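올해 장비 예산 얘기 좀 풀어볼게요. 두 팔짜리 로봇 셀 하나 꾸리는 데 뭘 사고 뭘 미뤘는지, 같은 고민 하는 분들 참고하시라고 씁니다. 좀 길어요 (늘 그렇듯이)

1/
처음 받은 견적은 Dastlow 쪽이었어요. 팔, 컨트롤러, 설치비까지 전부 묶인 패키지. 깔끔하긴 한데 금액 보고 조용히 창 닫았습니다ㅋㅋ 우리 팀 1년 장비비의 97퍼센트를 한 방에 쓰는 거였거든요. 남은 3퍼센트로 나사 사면 끝.

2/
그래서 팔은 소형 서보 타입으로 따로 사고, 주변 장비를 하나씩 붙이는 쪽으로 틀었어요. Morven Guthrie 님이 예전에 비슷하게 해보셨다길래 엑셀 파일을 통째로 얻어왔는데, 이게 진짜 보물이었습니다. 항목이 26줄! 저는 그때까지 일곱 줄 써놓고 다 썼다고 생각하고 있었고요...

3/
제가 빠뜨린 항목들 공개합니다. 예비 서보, 여분 케이블, 그리퍼 손가락, 작업대 고정용 클램프, 조명, 비상정지 버튼, 그리고 배송비. 배송비!! 해외에서 들어오는 건 통관 수수료까지 붙으니까 꼭 따로 한 줄 잡으세요.

4/
그중에서도 손가락은 무조건 소모품으로 잡으세요. 저는 본체에 딸려오는 부품이니까 고장 나면 그때 사지 뭐, 했는데 표면이 긁히고 모서리가 까지는 건 고장이랑 상관없이 생기더라고요. 두 손가락 다 흠집투성이인 거 보이시죠?
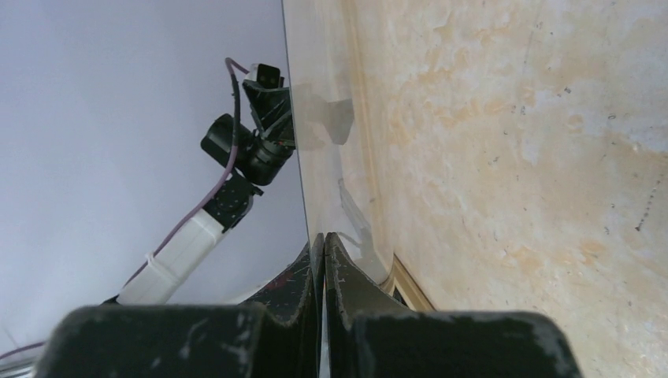
5/ 케이블은 길이부터
팔을 접은 자세에서 재고 주문하면 망합니다. 제가 그랬어요. 팔을 제일 멀리 뻗은 자세로 재고, 관절 옆으로 둥글게 돌아가는 여유분까지 더해야 해요. 케이블타이도 한 봉지 넉넉히 같이 담으시고요. 이런 자잘한 게 급할 때 꼭 없어서 배송비를 또 내게 됩니다 (경험담).

6/
예비 서보는 2개로 정했어요. 원래는 관절마다 하나씩 쟁여두고 싶었는데 구매 담당인 Jummai Mohammed 님이 "선반에서 늙어가는 모터도 돈이에요"라고 하셔서 바로 수긍. 대신 Kuipers에 납기를 물어보고, 7일 안에 오는 부품은 재고 없이 가기로 했습니다. 그보다 오래 걸리는 것만 미리 사두는 걸로요.

7/
그리퍼는 아직도 고민 중이에요. Irnametti 신형이 손가락만 쏙 빼서 갈 수 있다는데 본체가 비싸요. 지금 쓰는 건 본체가 싼 대신 교체할 때마다 나사를 다 풀어야 하고요. 교체 주기를 알아야 계산이 되는데 기록을 안 해놨지 뭐예요. 그래서 이제부터 손가락 바꿀 때마다 날짜랑 한 작업을 적기로 했어요. 혹시 이런 기록 갖고 계신 분, 댓글로 숫자 좀 나눠주시면 진짜 감사하겠습니다 🙏

8/
작업대는 안 샀어요! 있는 걸로 버티는 중. Purden 알루미늄 테이블이 탐나긴 하는데 내년 예산으로 넘겼습니다. 팔이랑 소모품을 먼저 갖추고 가구는 나중에. 순서가 반대였으면 멋진 테이블 앞에서 부품 기다리고 있었을 거예요.

9/
아, 그리고 사람 시간도 예산이에요. 조립, 캘리브레이션, 배선 정리까지 하다 보면 하루가 그냥 사라집니다. 패키지 견적의 설치비가 비싸 보였던 게 조금은 이해됐어요. 그래도 다시 고르라면 저는 또 직접 할 듯. 뜯어봐야 어디가 먼저 닳을지 감이 오더라고요.

10/
예비비는 꼭 남겨두세요. 저는 처음에 0원이었다가 팀장님한테 한 소리 듣고 다시 잡았습니다. 명목은 그냥 "기타"라고 쓰면 반려당하니까 "소모품 추가 구매"라고 구체적으로 쓰시고요ㅎㅎ

11/
엑셀 양식은 Morven 님한테 공유해도 되는지 여쭤봤고, 허락받으면 7월 중에 링크 올릴게요. 그리퍼 살까 말까는 다음 타래에서!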